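A **wine-glass holder** is a small stand that stores stemmed glasses upside down, usually on curled arms or rings at the top of a central pole. Sellers claim the inverted position keeps dust out of the bowl. Evidence for this is thin — a closed cupboard does the same job. 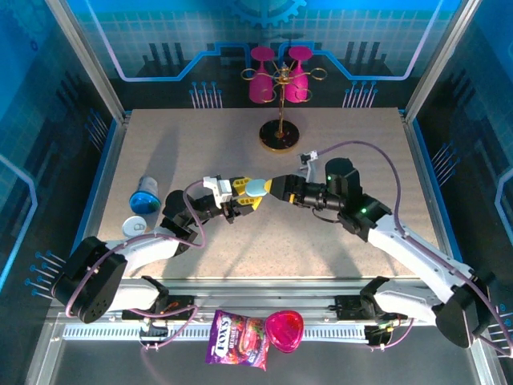
*A gold holder with a round black base and two magenta glasses hanging from it.*

Countertop models take up table space that a rack under a shelf would leave free. The Futley catalog of July 2015 listed over 380 holders and called most of them "space-saving," without saying compared with what.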